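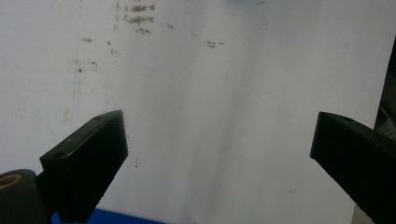

Whiteboard or white sheet, site office, Duston

Progress report to Holtine, July
Duston guest house conversion
From: Irena Grabowska

Short one this month, I'm between the plasterers and the lift people. Full costs to follow in the spreadsheet as usual.

Where we are

First floor bedrooms finished bar the door closers. Second floor plastered, first coat of paint on in the rooms facing the road, the back ones still drying out. Ground floor is behind. The old bar came out fine but the floor under it was worse than the survey said, joists gone at the kitchen end, so that all had to be opened up and done again. Nowicki did the joists inside the week and didn't argue about the price much.

20 of the 44 rooms could be let now if we had a fire certificate. We don't have one yet. Inspector is booked for Friday, two till four, and Remigiusz Malinowski will walk round with him as he knows where all the panels are. If it goes well I'd like to talk to you about opening the first floor early, breakfast only, no bar. If it doesn't I will ring you the same day.

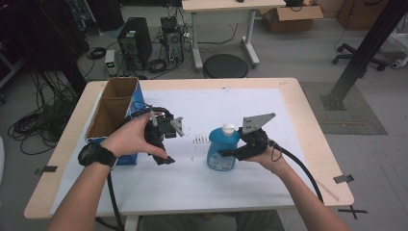

The lift is the other worry. Car is in, doors are in, the controller was sent with the wrong board and went back. New one promised twice. I've told them we can't put guests above the first floor without it and they say they understand, which is what they said last time. Have asked for a name and a date in writing.

Money

Contingency is down by 3000 for the joists and the extra skip hire. Still inside the total you agreed. The bathroom tiles came in under, the saving has gone to the corridor carpet (the cheaper one looked awful on the stairs, sorry, we did try it). No change to the furniture line. Invoices from Nowicki are all in, lift firm's last invoice I am holding back until the board is fitted and tested.

Bookings and staff

Tetum booking system is set up and talking to the card machine, took longer than it should of. Rates loaded for single and double, family rooms still to do. Head housekeeper starts next month, reception posts are advertised, a handfull of decent replies so far, mostly from people already working in town. No night porter yet. Pay may be the problem there, can we discuss.
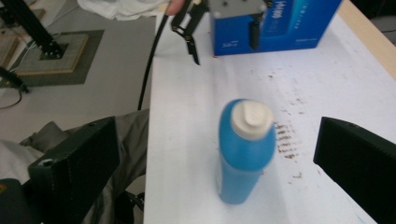 Room supplies are the last thing I need a decision on. Malinowski wants refillable bottles fixed to the wall in every shower, I was for small ones as guests ask for them, but he's right on cost and on the rubbish. The only rule I'd add is a lid people can open with wet hands, a flip-top like the one on the blue bottle would do, no screw caps. If you want your own label on them it adds to the lead time so please say soon. Towels and bedding ordered, coming in two loads, first load goes straight to the first floor linen room.

Outside

Car park lines not done, needs a dry day and no vans on it. Sign is with the council, no objections from the neighbours that I've seen. Bins store built. Front steps want a second handrail, small job, Nowicki will do it when they're back for snagging.

Need from you
Yes or no on early opening of first floor, subject to certificate
Yes or no on refillable bottles
Ten minutes on the phone re night porter pay

Next report end of next month, sooner if the lift board turns up.

Irena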